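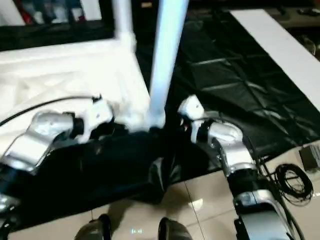 2025年7月14日

上午继续做双臂抓布的力阈值标定。上周的结论站不住,原因已经查到:左右两侧夹爪的电流零点不是同一次上电时取的,右侧整体偏高,换算成夹持力以后差出一截。今天两侧在同一次上电内重取零点,空载静置,等电流读数平了再记。以前的日志不改,文件名后面加了标记,画图时跳过。

任务定义没有动。黑色布料以任意褶皱状态放在低台面上,双臂先找两个抓点,提起,展开,再放平。单步成功的判据是布面投影面积相对上一步增加,并且两侧夹爪都没有丢布。整段成功的判据是投影面积达到参考面积的给定比例。参考面积由人手铺平后测一次,每换一块布重测。

黑布对深度图一直不友好。布面有一点反光,褶子亮的地方深度有空洞,暗的地方点云又粘成一片。分割也受影响,旁边地上铺的黑色塑料布和布料在颜色上几乎分不开,只能靠台面高度截掉。高度截断的问题在于,布角垂到台面以下时会被一起删掉,面积偏小,策略就以为自己退步了。Simum 里没有这个现象,仿真的分割是直接读标签的,所以仿真曲线一路往上,实机曲线在中段有一个坑。坑的位置和垂角出现的步数对得上。

处理办法试了两个。第一个是把截断面放低,让它跟随台面边缘的外法线往下延伸一段。垂角保住了,塑料布的折痕偶尔会漏进来。第二个是用腕部姿态和夹爪开合推算布料的连通区域,只保留与抓点连通的部分。第二个更稳,代价是一旦丢布,连通区域立刻失效,需要退回第一个方法。下午写成了带回退的版本,接口放在 Lurkorine 的感知节点里,和旧接口并存,用参数切换。

策略这边,对照组是固定抓点启发式:取轮廓上曲率最大的点和它的对侧点。实验组用 Varnum 输出的抓点热图,两臂各取一个峰,再过一遍可达性检查。两组共用同一套轨迹规划和同一个力控内环,差别只留在抓点选择上。之前有一版把提升高度也交给网络预测,结果变好了也说不清是哪一部分起作用,这版去掉了。

目前累计有效试验154次,包含两组,不包含零点错误的那批。今天新增11次,全部是实验组。其中2次判为失败,失败形式相同:右夹爪从右侧靠近布面,夹到的是上下两层,提起后两层一起走,布不展开,面积不增反减。力信号在合拢后约6毫秒就能看出差别,双层的上升段更缓,峰值更晚。单层和双层的曲线叠在一起看,分得比预想的开。不过今天只用了一种布,换厚度以后这个间隔肯定会变,不能当成通用阈值写进文档。

根据这个现象加了一个重抓动作。夹爪合拢后先不提升,读一小段电流,判为双层就松开,沿指尖方向后退一点,降低插入深度再合拢。松开后布面会回弹,第二次合拢的位置相对布料有偏移,偏移量现在没有观测,只能当作噪声。理论上可以在松开后重新拍一帧做局部配准,但是夹爪本身挡住了那一块,头部相机看不到,腕部视角太近又对不上焦。先这样跑,统计重抓后的单层率,再决定值不值得加视角。

左臂还有一个老问题。左夹爪压在布中部作为支点的时候,指尖与布之间的摩擦不够,右侧一拉,布在左指下面滑。加大下压力能止滑,但腕关节力矩离限幅就近了,碰到限幅内环会抖。试过把下压改成轻微的斜向压,切向分量朝着右臂拉力的反方向。滑动减少,抖动没有出现。斜角目前手调,写死在配置里,后面应当由右臂的拉力方向在线算出来。这一条已经记到待办。

走线也占了点时间。右臂外侧的几根黑线在大幅内收时会绷紧,腕部跟踪误差在那个姿态附近有一个小尖峰,以前归到了标定误差里。今天把线松开重新固定,多留一段余量,同一条轨迹重放,尖峰消失。地上盘着的那段细线不要再往臂下面推,底座一侧需要空出来。左夹爪那根拉向左上方的线暂时没动,轨迹里没有看到对应的误差。

数据整理:日志按试验编号入 Pearce,字段新增三项,零点时间戳、层数判定、是否重抓。层数判定同时存在线结果和人工复核结果,两者分开,不互相覆盖。旧数据层数字段留空,不回填,回填需要重新看视频,工作量和收益不成比例。面积曲线统一用新的连通区域方法重算,旧方法的数值另存一列,论文里的图只用新列,附录给两列的差。

有一处需要更正。组会材料里写的“展开步数下降来自抓点质量提高”,这个说法现在证据不够。步数下降有一部分可能来自面积低估被修正以后,停止条件触发得更早。要分开这两个因素,需要把新停止条件套到对照组的旧视频上离线重放。重放脚本已经写完一半,读时间戳的部分有错位,头部相机和关节状态差一个固定延迟,估计是录制节点启动顺序造成的。明天先用夹爪合拢那一刻的图像变化和电流上升沿对齐,把延迟量出来再重放。

9月之前要定下来的内容:布料种类加到几种,厚度怎么覆盖,双层阈值是按布标定还是做成相对量。倾向于相对量,用合拢初段的斜率除以峰值,免去力的绝对标定,零点漂移的影响也小一些。先拿今天的数据离线算一遍分布,看两类有没有重叠。

收工前台面复位,两臂回到待机位,急停按下后断电。明早重新上电,两侧零点一起取,取完再放布。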